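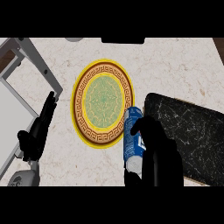 ## Handout 4: Setting up and looking after the two-arm kitchen cell

Read this before you touch the cell, in either of its forms. There is the rendered kitchen, which lives on the lab server and forgives everything, and there is the Volton bench in the Filtitley room, which has the same two arms, the same black multi-fingered hands and a much longer memory. You work in the first until your checklist is signed. Then you get the second, and most of what you learned will still be true.

### 4.1 Loading the kitchen

Start the server, load the countertop, then the objects, then the arms. If you load the arms first, the objects are dropped in around them, and a cutting board that appears inside a wrist will leave it at a speed the course can't afford.

The starter set for this week is a plate, a bottle and a cutting board. The plate is the one with the Greek-key border. It was chosen for its busy pattern, which gives the vision module something to worry about, and students have been rude about it ever since. Leave it in. Groups that swap it for a plain white one get lovely results and then lose marks.

Check these before you move anything:

- Physics step at 500 Hz. The default is lower and fingers will sink into things.
- Both hands report open.
- No object is touching another at load. Contact later on is fine and you should expect it.
- The overhead view shows both hands once the arms are in the ready pose.

### 4.2 Homing the arms

Home the left arm first. It parks raised, fingers up, and stays there while the right arm works. In this week's task the left hand has no job at all, and you should resist giving it one. Every group tries to have it steady the plate. The plate was steady.

The right arm homes second, through the waypoint file. Don't edit the waypoint file. If you have already edited the waypoint file, there is a clean copy in the Bilgin folder, next to a dated list of the people who needed it.

### 4.3 Setting the grip

The bottle is a cylinder, so the fingers should wrap. Bring the palm in from the right side, close the lower fingers, then let the upper finger curl over last. Closing them all together tips the bottle toward the plate.

Grip effort is a bare number with no units, for which we can only apologize. Start at 420. Raise it in steps of 5 until the bottle stops slipping in the lift test, and write down where you stopped. At 800 the controller cuts out. This is a safety limit and doesn't count as a result, however firmly the bottle was being held at the time.

On the overhead view, a well-wrapped hand hides a good part of what it holds. The label will be partly covered, and the detector's confidence will sag. Use the finger contact readings to judge the grip and let the detector sulk.

### 4.4 When it goes wrong

**The bottle jitters in the hand.** Check the physics step. You were sure you'd set it. Check it.

**The hand closes on nothing.** The object frame is offset from the mesh. Reload the object and run the alignment script again.

**The bottle keeps nudging the plate.** Light contact is allowed. If the plate slides, your approach is too low; raise the second waypoint in your own task file (see 4.2 for the file you are leaving alone).

**The arm stops dead with a joint warning.** Back off the last move, re-home, and read the log before restarting. Restarting first clears the log.

### 4.5 Moving to the real bench

The Flisamum finger pads wear on the inside edge. Wipe them at the start of every session with the blue cloths, and change any pad that has gone shiny. Pads are in the second drawer and the hex key is supposed to be.

Jog each finger by hand from the pendant before running a program. Listen as well as look: a dry knuckle clicks. Two drops of the light oil on the pin, wipe off the rest, jog again.

Use your simulated effort setting as a starting point, then drop it by two steps. Real bottles dent.

### For next session

Bring your final grip effort, the log from one failed lift and one that held, and a short paragraph on the difference. If you have no failed lift, go and get one.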